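Notebook, Jatarcombe bench, November

Dye vats, second round. Started at 7:40 with the kettle on and the windows open, very happy to be back at this!

The question is still whether the well water here shifts the madder toward brown or whether I was just running the pot too hot last month. Silviu thinks heat. I thought water, and I still half think water, but this morning's skeins are making his case for him. Same root, same jar, same alum, and the batch held low and slow came out a clear brick red that I'd happily wear tomorrow.

Setup, for whoever picks this up after me:

Wool: the Posum two-ply, scoured twice, 13 skeins.
Mordant: alum with a pinch of cream of tartar, left overnight in the enamel pot (the dented one, the other one has iron in it from the walnut work, please keep them apart).
Root: ground madder from the Coman tin, soaked since yesterday afternoon.
Water: 2 buckets from the well, 2 from the rain barrel, kept in separate pots the whole way.

The well pot did go slightly darker. I put the wet skeins side by side on the rail and could only see it when the sun came round, so I'm not going to write "water effect" in capitals yet. Let them dry first. Last time I got excited over a wet purple and it dried to the color of an old brick path.

Then the exhaust baths, and these are the fun part. Second dip gave a soft orange, third dip a peachy thing that I want a whole blanket of. I kept going until the liquid was nearly clear. The tag numbers run on from the old book, so the last skein is 728 and the next person should start at 729.

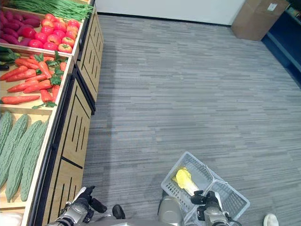

Citlali Cortés wrote back at lunch that the third dip is worth doing on its own, with fresh wool each time, and that she would leave the skeins in the cooling pot all night before judging any color. She also asked if I had tried chalk in the rain barrel water, as madder likes some calcium and rain has next to none. I had not! It would explain why the rain pot looked a bit thin at the start, and it's such an easy thing to test.

So, chalk tomorrow. A small spoon in one rain pot, none in the other, everything else the same. I've put 21 grams of root to soak in each of two jars and labeled the lids this time.

Other bits:

The Jastorari thermometer reads high compared with the glass one. I went by the glass one all day.

Rinse water went on the gravel, away from the beans.

We're nearly out of alum. Enough for the chalk test and maybe one more pot after that.

Skeins are on the rail in the back, tags facing the wall. Please don't move them closer to the stove, I want them to dry at the same speed.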